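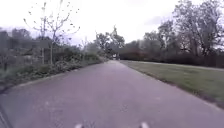
SLIDE 1 - PATH UNIT, FRONT CAMERA

Leave this up while people find seats. Asphalt, curb on the left, grass straight up to the paving on the right. Ask the room which side they would trust for edge following. Most will say the curb. Fine, but come back to it on slide 3.

Point out the two white bits along the bottom and the dark strip in the left corner. Those are the robot. They are my cheapest check on whether the mount has moved.

SLIDE 2 - WHAT THE MANUAL SAYS

Trukdale wants the camera mount checked every 600 hours. I don't believe the figure. I asked where it came from and got a brochure. Konrad Hauser found our mount loose twice well before that, so at Allham we check it at the start of each shift.

Two bolts, one reference print taped inside the lid. Compare where the body parts sit against the print. If they've shifted, don't "fix it in software." Stop and tighten.

SLIDE 3 - EDGES

Back to the curb. It's a good edge until somebody lets the shrubs grow over it. The grass side has no lip at all, so the unit goes on color and texture, and I have yet to see a vendor demo of that under a flat white sky. Ask for one. Sarahí Cuautle did in May and is still waiting.

SLIDE 4 - BLUR

Sides smear, far end of the path holds up better. The sales line is that the planner "handles it." Maybe. Clean the lens first, then slow the unit down and compare. Ticket 3461 was closed as a planner fault before anyone had wiped the glass.

SLIDE 5 - WHO LOOKS AFTER IT

Ingeborg Grube has the log. Nine entries so far, and I'd like more - a short dull log worries me. Write down the checks that found nothing too.

If someone brings up the Hourani self-calibration kit: we haven't tested it, no opinion, next question. Leave ten minutes for the mount demo and bring the long hex key.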